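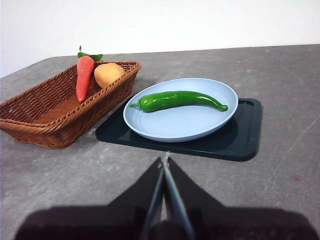
Feb 6, 2019

The box from Tuvlow came with a 14-page quick start guide, and by page three I was already not starting quickly. The Clavell is a tabletop arm with a two-fingered gripper and a small camera near the wrist, sold to people like me who have a spare table and poor impulse control. Mine cost $2,823 before shipping. I have owned cars that cost less.

Setup took an evening. The bolts are fine, the cables are labeled, and the software, Truta, installed on the second try after I gave up and read the forum. A user named Torben Janssen has posted a fix for the calibration screen that is longer than the manual and much better written. Tuvlow should pay him.

My test was produce. I ran vegetables, a plate, a tray and a basket through the "pick and sort" routine, 17 tries in all. The Clavell managed 10. The green chili gave it the most grief. It's skinny and shiny, it bends at one end, and the arm likes to stop just short of the tray and think about it. Carrots went better. For anything lumpy I'd turn the grip force down from the factory setting, which seems to have been chosen by someone with a grudge against potatoes.

What I like: it's quiet, and the stop button stops it. The fingertips are a standard size, so you can get replacements. What I don't like: Truta forgets your saved positions if you unplug the arm before closing the program, and the only warning about this is in a footnote.

Edeltraud Rieger at Tuvlow support answered my email the same day and told me an update is planned for July. She also tried to sell me the Kasten, their carrying case, at a discount. I said I'd think about it. I've got it open in another tab.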